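Reading a Contour Map
Notes for session 4, Introduction to Field Geography
Tutor: Kojo Atinga

Bring to class: pencil, rubber, ruler, the Uvov sheet. Pens are banned after what happened to the Istmont sheet.

1. What a contour is

A contour line joins points at the same height above sea level. Walk along one and you go neither up nor down, though you may go through a bog, a hedge and somebody's conservatory. The map makes no promises about those.

The gap in height between one line and the next is the contour interval. On the Uvov sheet it is 50 feet. It is printed in the margin, in the part everyone folds under. Every fifth line is drawn thicker and is called an index contour. Find one of these first, read its number, then work up or down from there.

2. Steep and gentle

Lines close together mean steep ground. Lines far apart mean gentle ground. Last year 13 people wrote this the other way round in the test and then, in February, planned a picnic route up the side of Berisha Hill. The route was marked accordingly.

Contours do not cross. If yours do, you have drawn an overhang or you have made a mistake, and there are no overhangs on the Uvov sheet.

3. Valleys and spurs

Both show up as a row of V or U shapes, so they get muddled. In a valley the V points uphill. On a spur it points downhill. If there is a stream running through the V, it is a valley. Read the heights before you decide - guessing gives you an even chance, and past groups have managed to do worse.

4. Summits and hollows 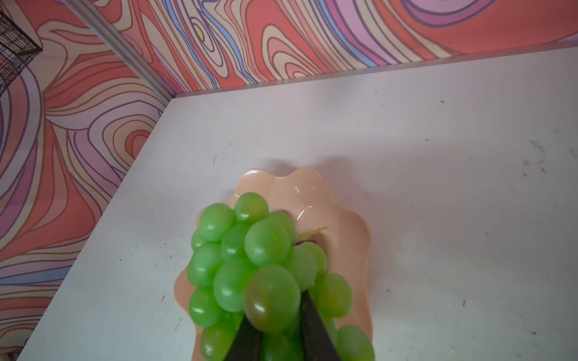 A summit is a set of closed rings with the heights rising towards the middle. The smallest ring is not the top, only the last line the map-maker had reason to draw. The top of Berisha Hill is 886 feet, and its last ring is 850, so there are 36 feet of hill the contours never mention. A hollow also gives closed rings, with the heights falling inwards, and on some maps little ticks on the downhill side. Take away the numbers and you cannot tell the two apart. The yellow spot on the patterned wall, with its rings and its pink, blue and purple bands, could be a peak or a pond, and no amount of staring will settle it. Colour helps only when there is a key.

5. Drawing a cross-section

Lay the edge of a strip of paper across the map between your two points. Mark every contour it meets and write the height beside each mark. Move the strip to your graph paper, plot the heights and join them with a smooth curve. Do not use a ruler for the joining. Hills are not made of roof.

For next time: section from Natix Farm to the top of Berisha Hill. Hand in by 17 Dec 2024, with your name on it. Read Krešimir Kolev's handout on slope angles too, and take any complaints about its length to him.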